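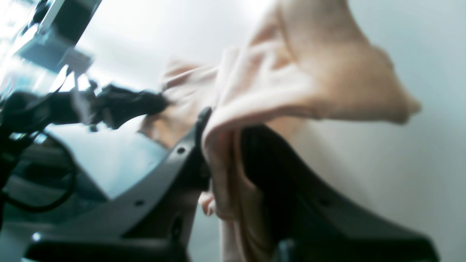 Notes for the August talk, second draft. Twenty minutes plus questions. Slow down on the numbers, I rushed them last time.

**Opening**

Start with the press release. Read the first line aloud: "Calimlim County is now the most open county government in the state." Pause. Ask how many people in the room have filed a records request with the county. Ask how many got what they asked for. Let the hands do the work and don't comment on them.

Then say where the claim comes from. The Stolum Index. It scores every county in the state on openness, and the top score is 1,000. Calimlim got the top spot this year. The commissioners put it on the website the same morning, and two of them have put it on their yard signs.

My position, stated early so people can argue with it: I don't think the score tells you much about whether you can find out what your county is doing. I may be wrong on some of the details. I've asked Stolum for the scoring sheets twice and have what they sent me, which was a brochure.

**What the Index measures**

Keep this short. People glaze over.

- Is there a records page on the county site?
- Can a request be filed online?
- Are meeting agendas posted ahead of the meeting?
- Is there a budget document the public can download?
- Does the county have a written records policy?

All fine things. I'm for all of them. But look at what each one asks: does the thing exist. There's no question about how long an answer takes, or how much of it arrives blacked out. A county could leave every request sitting until Christmas and keep its score.

(If someone says "existence has to come first": agree, and point out that the state law has required most of this for years. It's a high mark for following the law.)

**The portal**

Calimlim moved its requests onto Idus last year. Idus is the software the county bought, the one with the green progress bar. I'll be fair to it. Filing is easier than it used to be. You get a number, you get an email, you don't have to stand at the clerk's window between 9 and 4.

What I want people to look at is the word "closed." The county's own report says it took in 1,564 requests through Idus in the first year and closed nearly all of them. The chair of the commission read that out at the budget hearing and got some applause.

Closed means the ticket is shut. It covers all of these:

- records sent
- records sent in part
- request denied
- "no responsive records"
- requester didn't answer a follow-up question in time

That last one matters. If the county asks you to narrow your request and you miss the email, the request shuts by itself. It counts as closed. It goes in the same pile as the person who got every page they wanted. I asked for the breakdown. I filed that request through Idus. It was closed.

(Don't milk this. Say it and move on.)

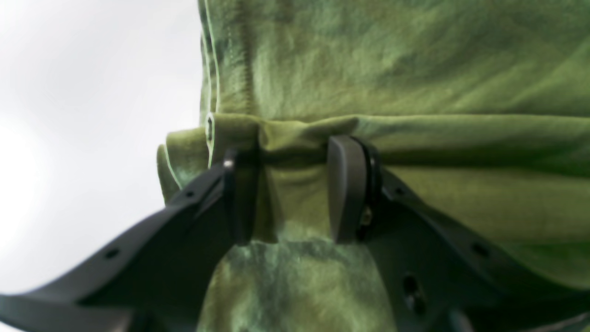

So we tried to build the breakdown ourselves. Jennylyn Galang and I pulled 300 requests from the public log, which shows the subject line and the status but very little else. Then we wrote to the requesters we could find and asked them what happened. Be plain about the limits:

- The log leaves out names on many entries, so we only reached some people.
- People who are angry are more likely to write back. I'd expect our replies to lean that way.
- A few people had forgotten they ever filed.

I'm not giving a percentage from this. I know it would make a better slide. Jennylyn thinks we should publish one with a warning attached and I think the warning would fall off by the second retelling. We still disagree.

What I will say is what we saw in the letters. Requests for building permits and old minutes went quickly. Requests touching contracts, legal settlements or the sheriff's overtime went slowly, and several ended with the "didn't answer in time" note. Two people told us they had answered. One of them forwarded me her reply with the time on it, inside the deadline.

Could be a glitch. The county says it's looking into it. They said the same in spring.

**The 28 pages**

This is the bit to tell as a story, since it's the one people remember.

A resident asked for the county's contract with Idus itself. Price, length, what happens to the data. She got 28 pages. The price table was blacked out as a trade secret. That's public money paid under a public contract, and the reason given was that the vendor would rather competitors didn't know.

She appealed. The appeal goes to the county attorney, who is also the office that approved the blackout in the first place. I don't think that's a scandal, it's how the policy is written. It's the same written policy the Index gives points for having.

**What the county says**

Give them their full turn. Don't do the voice.

1. Staff is small and request volume is up. True on both counts as far as I can tell.
2. Some requests are huge and vague. Also true. I've filed one or two of those myself.
3. The score was awarded by an outside group. True, and I have no evidence anyone leaned on anybody. Counties pay Stolum a fee to be listed as "participating," and I'd like to know whether paying counties get a look at the draft. Stolum hasn't answered.

**What I'd ask for**

Say these slowly, people write them down.

- Report outcomes, with each kind of closing on its own line.
- Report the median wait and the longest wait.
- Stop the automatic shutoff until the email problem is explained.
- Send appeals to somebody outside the office that made the first call.

None of it needs new software. I asked a clerk in another county whether Idus can already sort by closing reason and she said there's a drop-down for it.

**If there's time**

The candidates' forum question. Both challengers say they'll "build on" the top ranking. Ask them which part. I have no great faith in either answer, and I'd treat a promise from them just as I'd treat one from the people in office now.

**Questions**

Likely ones: am I running (no), who pays me for this (no one, parking is on me), should people stop using the portal (no, file through it and save every email).

Leave the appeal form and the filing address up on the last slide while people are talking. Bring extra copies, we ran out before.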